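Pre-run check, simulated kitchen, gripper comparison
Sodard parallel gripper vs Teltness parallel gripper, wrist camera on
Filled in by: Lai-ching Tu
Date: 26th July

Going fast, sim slot ends before lunch. OK / NOT OK / SKIP, comments after.

1. Controller build matches on both setups: OK
Both on the Anum controller, same gains file. Checked the hash, not just the name this time.

2. Joint limits loaded: OK
Wrist roll limit was still the old one for Sodard, fixed and reloaded.

3. Finger collision shapes on: OK
Had to toggle twice for Teltness. Someone please look at the loader.

4. Fingers open fully on command, pads clear of everything: OK
No contact reported at full open.
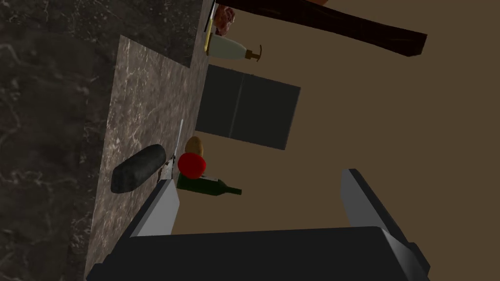
5. Camera roll offset: NOT OK
Config says zero, view comes out on its side near the counter. Either the mount transform is off or the arm gets there with the wrist rolled over. Barajas setup had the same thing and it was the transform. Don't compare image scores untill this is settled.

6. Clutter on counter: OK w/ comment
Bottle, potato thing and the red round thing all close together. Fine for a grasp test but wide fingers are going to clip the neighbors on approach. Log clips seperately from failed grasps.

7. Contact penetration under limit: OK
Worst step was 564, on Teltness, well before the grasp. Nothing after.

8. Frame drops: OK
Some 14 dropped on the long sweep, same stretch on both runs. Looks like disk, not camera.

9. Top-down view, fingers both in shot: OK
Pads visible, gap between them usable for lining up. Body eats a lot of the lower part of the picture though. Would like the camera pitched up 2 degrees, try next round.
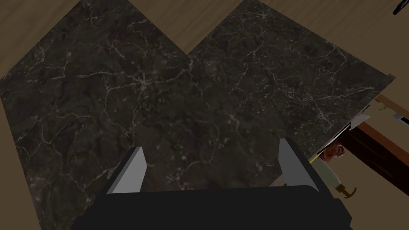 Item 9. Wrist view over the dark marble slabs, fingers apart.

10. Dark stone vs dark gripper body: NOT OK
Segmentation bleeds over at the edge of the body. Pads are gray and come out fine. Try lighter body color for the mask pass only, leave the real material alone.

11. E-stop from operator panel: OK
Stops both, pose held.

12. Force readout zeroed: SKIP
No time. Do first thing next slot.

Open: 5, 10, 12. No scored runs before 5 and 12 are closed. Recheck in August w/ the new pads if they get modeled by then.

LT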